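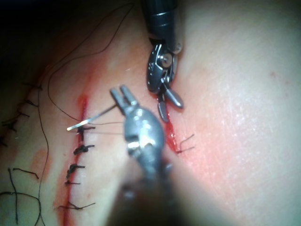
Section 4: Setting up the pad and closing your first cut

This section covers the Skuketti practice pad from unpacking to the last knot. The packaging says the pad "behaves like living tissue". It behaves like a good practice pad. Please keep your expectations there and you will get more out of it.

4.1 Before you start

1. Wipe down the bench and lay the pad flat, soft side up. A pad that curls at one edge has been stored badly. Leave it under its tray overnight before you decide to return it.

2. Moisten the surface with a damp cloth. The Zeklow spray sold alongside the pad is coloured and scented water, as far as we can tell, and tap water has done the same job for us.

3. If you want stage blood, run a thin line along the cut after it is made. It is optional. Some trainers swear it sharpens attention. We have seen it mostly sharpen the need for paper towel.

Caution: Stage blood stains grout, cuffs and unsealed timber. The label says washable. Test it on something you don't like.

4.2 Placing interrupted stitches

1. Start at one end of the cut and decide on your spacing before the needle goes in. Even spacing is harder to fix later than a loose knot.

2. Hold the curved needle back from its tip and follow its curve through the pad. If the surface puckers or lifts, you are pushing straight. Back out and try again.

3. Draw the thread through until you have a short tail on the far side, then tie. Snug is enough. Pulling harder does not make a better closure, whatever you were told at school, and it will tear the pad.

4. Trim both tails before moving on. Long tails drift into the next stitch and get caught under it.

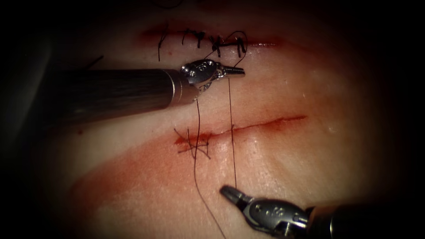 5. Check the row from end to end. Look for two stitches crowded together, a knot sitting right on the cut instead of to one side, and any tail you forgot to trim.

Note: The Trandthorpe chart supplied in the box asks you to score your closure out of 100. We would not put much weight on the number. Beatrice Kariuki scored the same pad twice in July, once before lunch and once after, and came up 19 points apart. Keep the chart if you like a record, but compare the pads themselves.

4.3 Reusing the pad

The maker claims a single pad will take 37 cuts. That may be so if they are very small cuts. Leave a good strip of uncut surface between one cut and the next, or the stitches on one will drag on the other.

When a pad starts to tear under light tension, retire it. Ondieki repair gel (part 574) fills an old cut neatly enough to look at, but a needle goes through it like jam.

Remove all thread before storing. Rinse, pat dry and return the pad to its tray with the lid closed. Keep it out of direct sun.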